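Gralta Briefing Desk, annual subscription: review
17/09/2020 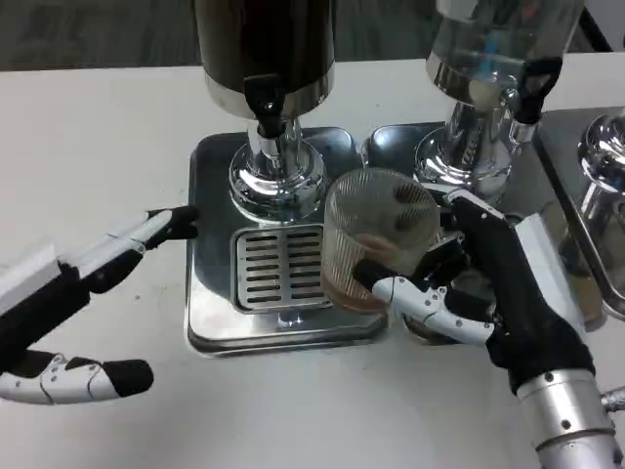
Gralta Briefing Desk is a subscription archive of parliamentary speeches, state visit transcripts and joint communiqués, aimed at policy staff and researchers. I tested the single-seat licence, priced at $149 a year. Most delegates meet this sort of material in printed form, and a searchable version has obvious appeal. Search is fast and handles Boolean operators correctly.

Coverage is uneven. A query on water treaties returned 527 documents, 38 of them duplicates filed under different session dates. Translations are labelled by source – official, agency or in-house – and the in-house ones need checking against the original. Ostby marks omitted passages more clearly.

Export works in plain text and PDF. Citations follow the Meinecke format only, with no option to customise. Footnotes were dropped from 17 of the PDFs I saved. An update is listed for October.

Recommended for speech research. For treaty texts, Vumix remains the better catalogue.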